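Kindum Artificial Stems and Vases
Frequently asked questions

Last revised 9 January 2021. Maintained by Océane MacPherson, product support, Clernham.

These answers cover the stems and vases sold by Kindum for indoor use. Preserved and dried flowers are a separate line with separate care instructions. Part numbers are printed on the packing slip and on the swing tag of each stem.

Choosing stems and vases

How many stems does a vase need?

It depends on the neck. A narrow neck holds stems close together and lets a few of them lean in different directions without falling to one side. A wide neck needs either a dense bunch, which supports itself, or some form of filler. Three tulips are enough for a small vase, provided the heads sit at different heights. Let one lean outward. Tulips set at equal height and equal spacing look stiff from every side.

Full bunches are supplied tied. Leave the tie on until the bunch is in the vase, then cut it and spread the outer stems by hand.

Can I mix colours between the vase and the flowers?

Yes. The vase and the blooms are sold separately and any combination can be ordered. Combinations that customers ask for most often are a red vase with dark pink-purple tulips, a green translucent vase with orange-red flowers, and a purple-tinted vase with bright red flowers. Warm blooms over a green or purple body stay distinct at a distance. Red over red tends to merge, and a tulip with a lot of visible leaf will separate the two better than a dense bunch will.

How far apart should vases stand?

Measure from bloom to bloom. A full bunch is a good deal wider than the body of its vase, so two vases with a clear gap at the base may be touching at the top. Set the vases down first, then the flowers, then move the vases. If two bunches are similar in colour, as orange-red and bright red are, a small gap keeps them from reading as one mass. Place the looser arrangement at the end of the row.

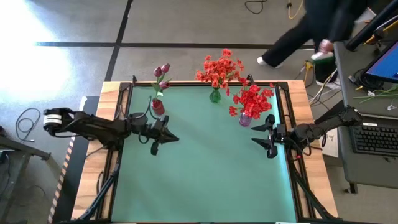
What is the difference between the Geum and Fondton ranges?

Geum is the stem range. It includes tulips, filler bunches and the multi-head bunches in red, coral and orange-red. Fondton is the vase range, in opaque and translucent finishes. The two are designed to be used together, though Fondton vases will take any stem that fits the neck.

Do you sell a matched set?

A set of vases was offered until August and has been discontinued. The individual pieces remain in stock. Tyson Sutherland in the order office can put the same pieces on one order at the old set price if the original part number is quoted.

Shaping and fitting

My stems arrived flat. Is this a fault?

No. Stems are packed flat to fit the carton. Open each one as follows.

Hold the stem at the base and bend the wire core into a slight curve. Work upward in small movements. Do not fold the wire at a single point.

Separate the leaves from the stem one at a time, starting with the lowest.

Open the outer petals and leave the inner ones closed. On tulips, cup the head in one hand and press lightly from below.

Allow the stem to stand in a vase overnight before making final adjustments. The petals relax slightly after they leave the carton.

How do I shorten a stem?

Use side cutters rated for wire. Household scissors and garden secateurs will be damaged by the core. Mark the length with the stem held against the outside of the vase, add 2 cm, and cut. Trim again if required. Wear eye protection, as the offcut can travel some distance.

If you prefer not to cut, bend the lower end of the stem back on itself. In an opaque vase the bend is hidden. In a translucent vase it will show as a dark line through the wall, and cutting gives the cleaner result.

How do I stop a light vase from tipping?

Artificial stems weigh less than cut flowers standing in water, and all of the weight is above the neck. Ballast is recommended for any vase holding a full bunch. Washed gravel is suitable for opaque vases. For translucent vases use clear beads or coarse white sand. The smaller Fondton bodies take up to 200 g, and the ballast should sit level before the stems go in.

Stems that lean should be balanced by one on the opposite side, or by turning the leaning stem toward the wall.

Can I put water in the vase?

The vases are watertight. The stems are not intended to stand in water. The cut end exposes the wire core, which will rust and discolour both the water and the inside of the vase. Clear setting resin is sold elsewhere as a substitute for water. We have no test results for it in Fondton vases and cannot advise on it. Some resins give off heat while curing, and it is a permanent fix in any case.

Why do the leaves point in one direction?

They were pressed that way in the carton. Narrow leaves should fan out from the stem on all sides. Twist each leaf a little at its attachment point and then curve it outward over a finger. Where several stems share a vase, lower leaves can be used to cover the neck and the bare part of the stems.

Placement

Should blooms be arranged for one side or for all sides?

For a shelf or a mantel, arrange for the front and flatten the back. For a table or bench that people walk around, turn the vase through a full circle while arranging and check it from sitting height as well as standing height. Multi-head bunches in mixed tones are the most forgiving. Put the deeper red heads low or to the side, the taller pinkish-red heads higher, and the widest cluster in front.

Will the flowers fade?

All dyed fabric fades in direct sun. Reds and corals go first and purples follow. The Geum range has been treated for indoor light only. In a north-facing window in Australia or a south-facing one in Canada, expect visible change within one summer. Rotating the vase evens out the fading and does not slow it.

Can an arrangement stand beside a computer screen?

Yes, with two precautions. Keep foliage clear of ventilation slots, and keep the blooms away from any fan outlet, which will coat them with dust on one side. Light from a monitor has no measurable effect on the dye. A blue display will make coral and pinkish-red petals appear duller than they do under room lighting, so judge colour with the screen off.

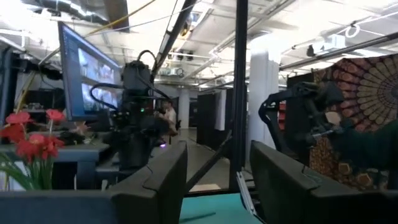 Mixed heads in red and coral, with the leaves fanned below the blooms.

What surface should the vases stand on?

Any flat, dry surface. A plain, mid-toned surface such as green or grey shows red blooms to advantage. On polished timber, fit felt pads under the base. On a smooth work surface the pads can be left off, as felt slides more easily than the bare base.

Care and cleaning

How often should the stems be dusted?

Every 10 days in a room in regular use, less often in a spare room. A soft paintbrush reaches between petals. A hair dryer on its cool setting removes loose dust from dense bunches; hold it at arm's length and work from the top down. Do not use the warm setting. Adhesive at the base of the petals softens above 60 °C.

Can they be washed?

Spot cleaning only. Dampen a white cloth, test it on the underside of a leaf, and blot. Some deep reds release dye when wet, and a coloured cloth will hide the transfer until it reaches the next petal. Do not immerse the heads. Leaves and plastic stems can be wiped with diluted dish soap and dried at once.

Vases can be washed by hand in lukewarm water. The tinted finishes are not suitable for the dishwasher.

A petal has come off. How is it reattached?

Most petals are threaded onto a central peg and can be pushed back into place. Start with the innermost layer. If the peg has snapped, apply one small drop of clear craft glue and hold the petal until it grips. Hot glue is not recommended for the reason given above. Spare heads are available for all tulips and for the larger single blooms. Multi-head bunches are replaced whole.

How should stems be stored?

Upright, in a tall carton, with a loose paper bag over the heads. Plastic bags trap moisture and flatten the petals. Do not stack cartons. If stems have to lie down, put tissue between the layers and set the heads at alternate ends. Remove ballast from vases before storing them.

Orders and returns

Can I return stems that have been cut or shaped?

Shaped stems are accepted if the swing tag is attached. Cut stems are not. Vases must be returned empty and clean, in the original carton or one of the same strength.

The colour differs from the one I ordered last year.

Dye lots vary. The lot code follows the part number on the swing tag. Where an exact match is needed, send the code with the order and Corinne Kasprzak in the stockroom will check what remains. If the lot is exhausted, mix old and new stems through the whole arrangement. Keeping them in separate groups makes the difference more obvious.

Do you supply bulk quantities?

Yes, by the carton only. Samples of individual stems can be sent ahead of a bulk order and are charged at the single-stem price. Enquiries go to Vernon Morin at the Clernham office. Include the part numbers, the delivery address and the date the goods are needed.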